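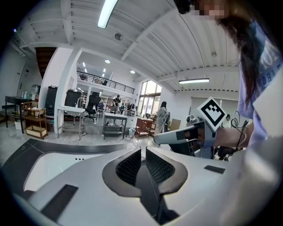
Figure 7.1 Two hand-held grippers. The nearer one has a pair of black textured pads facing each other.

Chapter 7
Friction and Grip

Push a full filing cabinet across a carpet and it resists. The force that resists is friction, and it acts wherever two surfaces touch. In this chapter you will measure it, draw it on force diagrams and calculate its size.

A cabinet weighing 700 N may need a push of 200 N to start it moving, but less to keep it going. Section 7.2 explains the difference between static and kinetic friction. Section 7.4 looks at the brakes on the Bombridge grain cars.

Before you begin, review force diagrams (Chapter 5) and rounding to the nearest newton.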